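Got a breach notice from a company I don't remember using. Real, or the scam itself?

Posted by Teresa Pawlak, 6th November

I sell secondhand clothes online out of my spare room, which makes me, for legal purposes, a business, and for all other purposes a woman with too many hangers. Yesterday I got an email from an outfit called Dornalitz saying that "certain records relating to your account may have been accessed by an unauthorized party" back in April. It says they take my privacy very seriously. They have evidently been taking it seriously for seven months without mentioning it to me.

I have never heard of Dornalitz. I do use Osholm for shipping labels and Surkwood for my mailing list (2,687 subscribers, most of whom are waiting for a coat that fits them). The email wants me to click a button to "enroll in complimentary monitoring" and the first thing that page asks for, according to the email, is my Social Security number. So to protect the information that may have been stolen I hand over the one piece I'm fairly sure they don't have.

Is this what a real notice looks like now? And if it is real, do I have to tell my customers? I reuse one password in more places than I'd like to put in writing.

ledgerdemain

Could be either, annoyingly. Real breach notices and fake ones are written by people with the same taste in prose.

Leave the button alone. Dornalitz may be a vendor to one of the companies you do use. Label services, payment services and so on pass your details along to other firms you never see, and the small print you agreed to will say so in a paragraph shaped like a brick. Log in to Osholm and to Surkwood by typing their addresses yourself, then look for a security notice on your account page or write to support from there. Ask them straight out, "Do you share my data with Dornalitz, and was any of it in the April incident?" Don't use any phone number or link in the email.

A legit monitoring offer often does ask for your Social, because that's what it searches for. It also usually comes with an enrollment code. You can skip it entirely and freeze your credit with each of the three bureaus instead. Freezing is free, it took me 35 minutes for all of them, and most of that was proving to one of them that I had once lived on a street I had no memory of.

Now the password. You know what I'm going to say. Get a password manager, change the email account first, then the bank, then the shop accounts, and turn on two-step login as you go. I had 27 logins sharing one password when I finally did mine, so no judgment, or only the kind I extend to myself.

On telling customers: it depends on what was taken and what state they live in, and I'm not your lawyer. Wait until Osholm or Surkwood tells you in writing which fields were exposed. Names and mailing addresses on their own are treated differently from card numbers.

bigtoe_5

its a scam delete it. they all are

nowakowski_repairs

I'd hold off deleting it. I run the counter at Nowakowski, a small computer repair place, and people bring us these every week – printed out, oddly often. Keep the email, because if it's real you'll want the date and the reference number later. Check the full sender address too, though a tidy address proves less than people think.

One thing to add to the long answer above. When you change your email password, look at the forwarding rules and the list of signed-in devices while you're in there. Someone who got in back in April may have set your mail to copy itself elsewhere, and a new password won't switch that off. I've seen a shop owner change hers 5 times and still wonder how they kept reading her invoices.

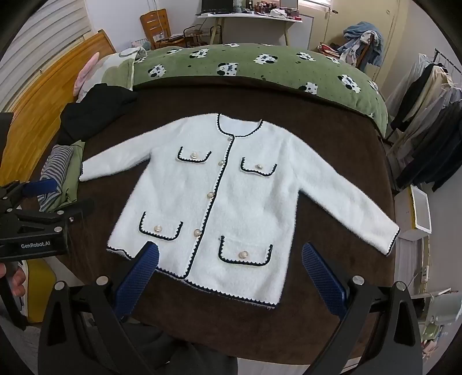

Same goes for any app you've allowed to connect to your shop account over the years. Remove the ones you don't recognize, and if something stops working, you've found out what it was for. Then write to Osholm first. If they handle your labels they have your customers' home addresses, so theirs is the reply I'd want in hand before you email anybody on that list.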